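Equipment Care and Repair | Workshop Notes

Reading time: 7 min

Replacing the Power Supply in a Desktop Tower: Guidance for Members of the Istura Shared Workshop

Revised Mon 16 June

The following guidance applies to all members who bring a desktop computer to the Istura bench for repair or parts recovery. It replaces the sheet formerly kept in the drawer beneath the tool board. Members who have completed the Irar basic electrical course may proceed without supervision. All others should reserve a time when the bench supervisor is present.

Before the case is opened

Shut the computer down through its operating system. Set the switch at the back of the power supply, where one is fitted, to the off position, and then remove the power cord from both the wall and the computer. Disconnect the monitor, keyboard, network cable and any other attached equipment. Press and hold the front power button for several seconds to release the charge that remains in the system.

The housing of the power supply itself is never to be opened at this workshop. Parts inside it can hold a dangerous charge long after the cord has been removed. A faulty unit is replaced whole and placed in the marked bin for electrical waste.

Clear the bench of drinks, loose screws from earlier work and anything made of wool or fleece. Lay the tower on its side with the removable panel facing up. Wear the wrist strap and clip it to bare metal on the chassis.

Reading the label

The label on the power supply should be read before any part is ordered. It states the input voltage, the output available on each line and the total wattage. The total wattage of the new unit must be equal to or greater than that of the old one. A machine fitted at the factory with a 260 watt unit may be given one rated at 385 watts without harm, provided that the connectors and the outer dimensions agree. The reverse exchange is not permitted.

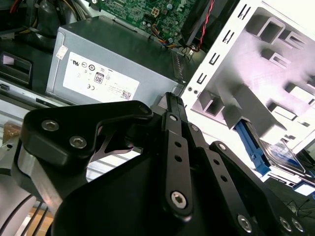
Write the model number on the job card in full, including any letters that follow the digits. Many office towers use a power supply of a particular shape, and two units with the same wattage may have screw holes in different places. Where the print is too small to read comfortably, use the magnifier on the swing arm. Codes printed on the label can often be read with a telephone, although what they return is sometimes only a serial number and should not be relied upon for ordering.

An efficiency mark, such as 80 PLUS, indicates how much of the electricity drawn from the wall reaches the components. It says nothing of the age or condition of the unit. Members are asked not to return a used power supply to the parts shelf on the strength of its badge alone. It must first be checked on the Mota tester and tagged with the month of the test.

Releasing the cables

1. Make a record of every connection before the first plug is pulled. A telephone photograph is sufficient, but a sketch on the job card is preferred where several plugs are alike.

2. Find the main connector on the motherboard and the smaller processor connector. Press the latch fully before pulling. Grip the plastic body of the plug and keep all strain off the wires.

3. Where a plug is tight, move it gently from end to end along its length. Sideways force can bend the board or lift a socket from it.

4. Disconnect the power leads to the hard drive and the optical drive. Leave the data cables in place unless they obstruct the work.

5. Open any clips that hold the wiring to the chassis. Cut cable ties only with the flush cutters, with the flat face turned away from the wires.

Wire colors are a useful guide on standard units. By common convention, black is ground, yellow carries 12 volts, red carries 5 volts and orange carries 3.3 volts. Some manufacturers have departed from this convention in certain models. The shape of a plug does not prove that the new unit is wired in the same way as the old one, and an adapter should be used only if it is listed for the exact model.

Working near the drives

The space between the power supply and the drive cage is narrow in many towers, and most of the accidental damage recorded on our job cards occurs there. A hard drive should be removed beforehand if the new power supply cannot be brought in without touching it. Colored plastic on a drive carrier or latch generally marks the point intended for the hand. Press or pull at that point only, and support the weight of the drive as it comes free.

Place the drive on the antistatic mat with its circuit board facing down. Do not stack drives. If the machine belongs to a member of the public, attach the numbered tag at once, even when only one drive has been removed.

Metal brackets inside a case may have sharp edges. Thin work gloves are available in three sizes and should be returned to the same box.
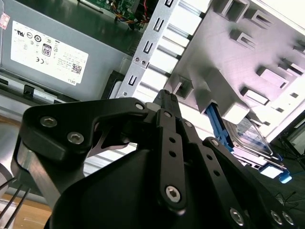
Removing and fitting the unit

Remove the screws at the back of the case while supporting the power supply with the other hand. Certain towers have an additional catch or a sliding rail inside, and the unit must be moved forward before it will lift. Consult the service manual if it does not move freely. Force is seldom the answer and has cost the workshop two otherwise sound chassis since last July.

Place the screws in the magnetic dish. Brush dust from the opening with the soft brush. Compressed air is to be used only at the outer door.

Fit the new unit with the fan and cord socket facing as before. Start every screw by hand and tighten none of them until all have been started. Reconnect the cables in the order given on the job card, and confirm that each latch has closed. Check that no wire rests against a fan.

First start

Connect only the power cord, monitor and keyboard. Remove the wrist strap and stand clear of the open case. If there is a smell of burning or any repeated clicking, switch off at the wall immediately and inform the supervisor. Otherwise, leave the machine running for 26 minutes before closing the panel.

Charges and supplies

Tested units may be requested from the Gindunon parts shelf by quoting shelf code 2455. Screws, ties and gloves are free of charge to members.

Filed under: Computers, Bench Practice, Reuse
Shares: 26 | Comments: 3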